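# Interior Door Refinishing: Frequently Asked Questions

Applies to painted and stained interior doors refinished under the Staven maintenance plan. Last revised 2025-06-03.

**Do I need to take the door off its hinges?**

Only for a full strip. For scuff sanding and a topcoat, the door can stay hung if it swings freely and the bottom edge is already sealed. Mark each hinge leaf with pencil before removal so it goes back in the same mortise.

**What grit should I start with?**

Use 120 on sound paint and 80 on flaking paint. Finish at 220. Do not go finer before priming, as the primer needs some tooth. Homes built before 1978 should be tested for lead before any sanding.

**How long between coats?**

Rilero waterborne enamel can be recoated after six hours at normal room temperature. Allow 10 hours if the room is cool or humid. The film is dry to the touch long before that and will still mark under a fingernail.

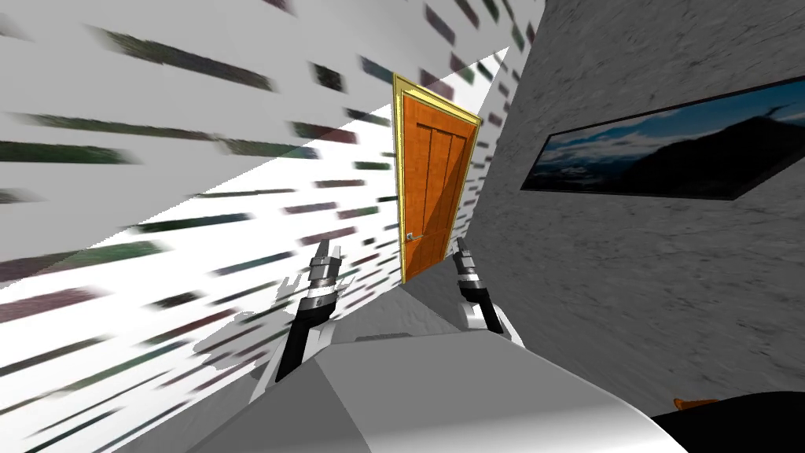 **How much working room is required?** Plan for three feet of clear floor on the side being coated. Brush marks and sags show up under low side light, so the lamp should be movable. In a narrow room with a door, like the one shown, set up the lamp first and check that it still leaves space to step back. If it does not, take the door down and coat it flat on trestles.

**Can I paint over the weatherstrip or the latch?**

No. Remove the latch and strike plate. Mask the weatherstrip, or pull it if it sits in a kerf. Paint on a latch bolt causes it to stick.

**The door binds after refinishing. What now?**

Check the hinge screws first. If they are tight, find the rub point with a strip of carbon paper and plane that edge only. Reseal the bare wood the same day. Doors coated in August often bind until the humidity drops, so wait before planing if the contact is light.

**What does the plan cover?**

Labor and materials up to $149 per door. Glass inserts and fire-rated doors are excluded. Send questions on rated doors to Itziar Barroso at the Grornlow office.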